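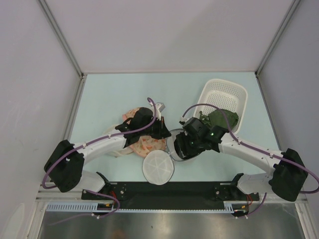

DANLEY, May – If you walked past the laundry cell this spring and saw three of us crouched under the left arm with a flashlight, now you get the story. We lost eight working days to a fault that left no mark on anything we could see, and we learned a lot from it, and I have been itching to write it up for the Sosgate newsletter ever since Rania Fawzy closed the ticket.

Some background for people on the Prestell side. The cell has two arms working over one mint-blue surface, with a white plastic basket at the back and a round mesh container up front, the kind with a flat mesh lid that opens out toward you. The job is to get small pieces of clothing into the mesh container and close it. One arm steadies the rim and the other does the placing, and they trade roles depending on where the cloth ends up. Cloth is a wonderful, maddening thing to work with. It never lands the same way twice, and when the arms get it right there is a little cheer from whoever is at the desk.

Run 1851 was going very nicely. The left arm had come in toward the rim of the container, the right arm had its fingers down inside, and then the left arm simply stopped. Brakes on, controller reporting a lost connection at the wrist, right arm stopped with it as it should. We cleared the fault, restarted, and it ran fine for the rest of the morning. So we did what everyone does and blamed the software.

It came back after lunch. Then it stayed away for a whole day. Then it showed up twice within the same hour, each time in a different part of the task, once with the container already full and once before either arm had touched anything. We swapped the gripper and it came back. We rolled the motion code back to the previous release and it came back. We put fresh cloth in, tried a different starting layout, and turned the speed down, which made it rarer and fooled us for an entire afternoon into thinking we had fixed it.

Rania was the one who stopped looking at what the arm was doing and started looking at the shape it was in. She pulled the joint angles from every stop in the log and laid them on top of each other, and there it was! All of them had the left elbow folded tight with the wrist rolled well over. The task step didn't matter at all. Whenever the arm folded up like that there was a chance of a dropout, and whenever it was stretched out there was none.

If you look at either arm you will see the purple cable that loops over the wrist, runs along the white forearm and bends around the outside of the black elbow. On the left forearm it is held by small white ties. Ours had been pulled snug on the left arm when we rebuilt it over the winter (it was me, I like a tidy cable), and snug at the forearm meant no slack to feed into the elbow. Every deep fold tugged on the same short stretch. The jacket looked perfect. We ran our fingers along it and felt nothing. But with a meter clipped on and someone bending the cable by hand, one conductor went open and closed again, open and closed, as easy as flipping a switch. I have never been so happy to see a bad reading.

We sent the old cable to Mäkelä, who built the harness for us, and they slit it open and found the broken strands right where we had put the tape marker. They were very nice about it. They also pointed out that the bend was tighter than they would have liked even with the ties loose, so the new cable has more length in the wrist loop and a wider sweep at the elbow.

Now for the safety part, and please read this even if you skip the rest.

The stop itself worked every time. Both arms held position and nothing was thrown or crushed. What did not work so well was us. By the fourth or fifth stop we had gotten used to it, and people had started reaching in to straighten the cloth while the controller was still in its recovery countdown. The arms are in a held state at that point, but the controller could retry the connection every 500 milliseconds, and if the cable happened to make contact again the arm was allowed to carry on from where it left off. With an intermittent fault, that is a bad combination. One of us had a hand over the basket when the left arm came back to life. It moved a few inches along its old path and stopped when the e-stop was hit. No contact, no injury, but it was reported as a near miss and it deserved to be.

So there are changes, all in place now:

Automatic retry is off. A lost connection stays a stop until someone acknowledges it at the desk.

Hands stay out until the arms have been disabled, and that includes quick fixes to a bit of cloth. The acknowledge button is out of reach from the table on purpose.

Two stops with the same code in one shift means the cell is down until somebody has looked at the hardware. You don't need permission to call it.

Cable slack gets checked with the arm folded all the way in, before the first run of the day. Fold it, look at the elbow, look at the wrist loop, unfold it. It takes a minute or so.

We have done 102 runs on the new cable so far, with the elbow folded as hard as the task ever asks, and not one dropout. The right arm still has its original cable. It tested clean, but its ties have been loosened too and the replacement is on order.

Rania has turned her joint-angle overlay into a small script that works on any of our arm logs. It is on the shared drive in the laundry cell folder, and she would love to have people try it on their own mystery stops. If you have a fault that keeps moving around in the task, send her the log. She will be thrilled – and so will I, as long as it isn't my cable ties again.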